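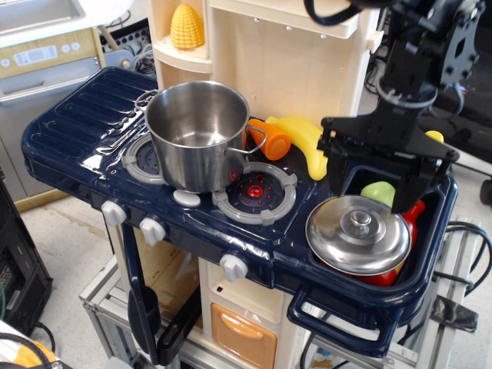
Pretend Cooking and Real Cooking: what kids copy from home
Semester project report, Families and Everyday Life
Nghĩa Vũ

1. What this is about

Started out wanting to write about kids and healthy eating. Too big. My tutor said pick one thing you could watch or ask people about in a few weeks, so I went with play kitchens and what little kids do at them, and whether it looks anything like how cooking happens in their own house.

The question ended up as: do children who get to help with real cooking play at cooking differently from children who don't? And a second one which came out of the interviews more than from me - what do parents think the toy kitchen is for?

I grew up in a flat where the kitchen fit one adult and no kids. So I have a bias here, putting it up front.

2. Where

Mollalow, which is where my aunt lives and where I could stay for free. It has the Drivitz Street toy library, a preschool, a community hall with a decent kitchen out the back, and one supermarket. The toy library lends out big plastic things that people don't want to buy for a kid who will lose interest by winter. Kitchens, slides, workbenches, a shop counter with a till. You pay a family membership and take things home in the boot of the car if they fit. The play kitchens are the thing with the waiting list.

Families there are a real mix. Orchard work, the meatworks, the hospital in the next town, a few people who moved up from the city and work from home. This mattered a lot for who cooks and when, see section 5.

3. What I did

Short survey first, on paper, left at the desk of the toy library and in the preschool foyer. Printed 200. Got back 60 usable ones, the rest were blank, half done, or never came back at all. One came back as a shopping list. Questions were who cooks the evening meal, does the child help, what do they do, does the child play at cooking, what do they make.

Then seven longer interviews with parents or grandparents. Kitchen table mostly, a couple by phone. I didn't record, I wrote notes and read them back to the person at the end so they could fix anything. This was slow but people added more when they heard it back, so I would do it again.

I also sat in on the morning playgroup in the hall and took notes on the talk during cooking play. No names of children anywhere in this report. Consent forms are in the folder with my ethics checklist.

What I didn't do: I didn't compare with another town, and I didn't score anything. My first plan had a scoring sheet for how "realistic" the play was, and I dropped it after the first morning. Who is to say a banana in the pot isn't realistic. My aunt puts banana in curry.

4. Some background reading

Kept this short becuase the library loan on the main textbook ran out in May and someone else had a hold on it.

Most of what I read agrees that kids use pretend play to practise things they see adults do, and that they don't copy all of it. They pick. They take the bits with a clear action - stirring, pouring, tasting, saying it's hot - and leave out the bits that are mostly waiting. Nobody's pretend rice takes as long as rice.

There's an argument in the reading about whether toys should look like the real thing. One side says a realistic toy gives the child more to work with. Other side says a plain box does the same job and leaves more room. I came in on the side of the box. Came out less sure. Several parents told me the same story in different words: the child would not play with the small plastic saucepan that came with the set and wanted a proper one out of the cupboard. Metal, makes a noise, has weight in the hand. So maybe the kitchen can be plastic and the pot wants to be real.

The history part is interesting but I only touched it. Toy stoves were once sold as small working ones, with actual heat, for girls to learn on. Then they went to tin and then to moulded plastic, and along the way they stopped being about training and started being about play. You still hear the training idea from grandparents though. "She'll be useful one day." Said of a two year old.

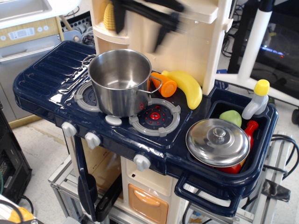

5. What came back from the survey

Not going to pretend this is statistics. It's a small town and the people who fill in a form at a toy library are people who already go to a toy library.

Most households had one main cook for the evening meal. Where there was shift work the cook changed with the roster, and those families wrote the longest answers. One dad wrote up the back of the sheet and round the edges about how he does the whole week's cooking in one go with the kids washing the vegies, and how his daughter now plays "cooking day" and not "dinner". Everything gets cooked at once and then goes in the fridge. That was my favourite response by a long way.

Helping meant very different things. Washing, tearing up lettuce, stirring cold things, getting things out of the pantry, pressing the microwave buttons, standing on a chair watching. A lot of people wrote "no" for helping and then on the next line described the child doing one of these. So the word "help" in my question was a bad choice. Should have asked "where is the child while you cook". Lesson for next time.

What they make in play: soup wins easily. Then tea or coffee, cake, "dinner" with no further detail, noodles, pizza, eggs. Soup I think because you can put anything in a pot and it is soup. Coffee was big in the families who buy it out, and in those answers the kid was never really cooking, they were running a cafe. Taking orders, getting orders wrong, charging a lot of money.

6. Interviews

Three things came up over and over.

First, heat. Every adult I spoke to had a rule about the stove, and every one said the rule turned up in the play. Children telling dolls to stand back. Children telling me to stand back. One grandmother from the Pîrvu family said her grandson won't touch the pretend stove without saying "hot hot" first, and she was proud of that and also a bit sorry, becuase at his age she was already feeding the wood stove at home and nobody minded. Different country, different stove, she said. Her view was that kids now learn the danger well before they learn the cooking, and the gap between the two is too long.

Second, mess. Parents were pretty open that real cooking with a small child takes longer and leaves the floor worse. After work there isn't time. So the toy kitchen gets parked in or near the real kitchen to keep the child busy and close by while the adult gets on with it. Two parents used the same word for it, "parallel". I thought this was the most useful finding in the project. The toy isn't standing in for helping so much as letting the kid be in the room.

Third, who does it. I asked about boys and girls because the reading is full of it. Most parents said it made no difference in their house. In the playgroup I saw boys at the cooking play as much as girls, but the talk was different, more restaurants and bosses from the boys and more feeding babies from the girls. Small group, could be just those kids. Not claiming anything.

One more which only came from a couple of people but I want it in. Food that isn't in the toy set. The plastic food you get is carrots, bananas, burgers, that sort of thing. A mum who cooks mostly Vietnamese food (like mine) said her son had to invent everything, so playdough herbs, wool for noodles. She wasn't cross about it, she reckoned he had more fun. But she did say it would be nice to open the tub and see something from home. I asked at the toy library and they said they take donations of felt food if anyone sews, so I have put that in the recommendations.

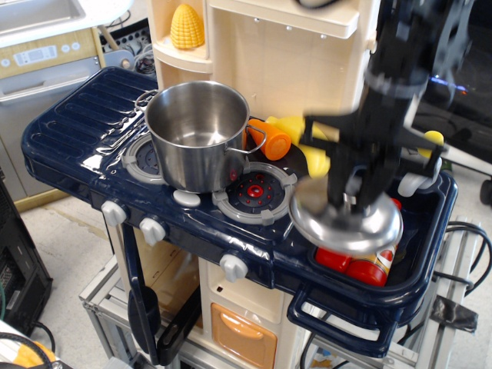
The Lukent Road families (that's the orchard end of town) had the most real cooking going on with kids. Fruit season, big pots of jam, everyone roped in. Their play had more steps in it. Washing, cutting, in the pot, wait, into jars, label. A kid from one of those households told me off for serving jam before it was cold. I can't say the real cooking caused the longer play, those kids were also a bit older on average. But it lines up with what I expected, and with the cooking day answer in the survey.

7. Answering the question

Do kids who help at home play differently? From what I have, yes somewhat. More steps, more order to it, and more waiting, which the reading said kids leave out. The ones who mostly watch had more of the talk and less of the doing. Telling people dinner's ready was a very big part of it.

What do parents think it's for? Keeping the child near, mainly. Learning came up second and often only after I asked. Healthy eating, my original topic, was raised by one person and she works at the hospital.

8. Problems

Too few surveys back. Bad wording on the helping question. I only went to the playgroup in the mornings, so never saw tired hungry kids at the end of the day, and that's when the real cooking happens. Also I joined in too much. Hard to take notes when you have been handed a cup and told to wait your turn.

9. Recommendations

For the toy library: put a couple of real op shop saucepans in with the kitchen sets, small ones, no glass. Ask for felt food from more kinds of cooking and put a sign up about it. Lend the kitchens for longer, people said the loan ended right when the kid got into it.

For preschools: let kids do some of the boring steps in real food prep. Washing and tearing are safe and they seem to stick.

For the next student: ask where the child is, not if they help. Bring your own pens. Go at dinner time if anyone will have you.

Thanks to the families, the toy library desk, and my aunt for the bed. Survey form and blank consent form are attached at the back, reference list still to be fixed up into the right style before the final hand in.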